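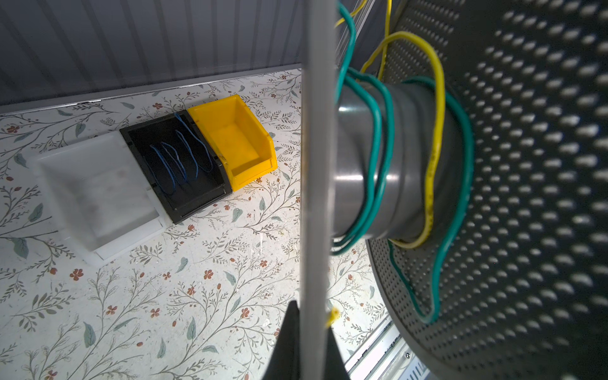 The open day at Gamurdale began at ten in the morning, and our group had 23 visitors, mostly from small workshops like mine. Hendrik Claeys led us to the teaching room, where people show the robot its work by remote control. The task was sorting wires by color. Green and yellow ones hung in loops on a metal hub in front of a perforated disc, and behind them stood three plastic bins on a surface with a flower pattern, the black one with blue wires inside. My wife has almost the same flowers in our kitchen.

Flora Laing let me try the handles for a few minutes. A wire is more difficult than a box - it bends when you touch it, and you must come from the side, slowly. She told me they have recorded 1149 demonstrations since October. Lunch was soup and bread, and the bus back left at two.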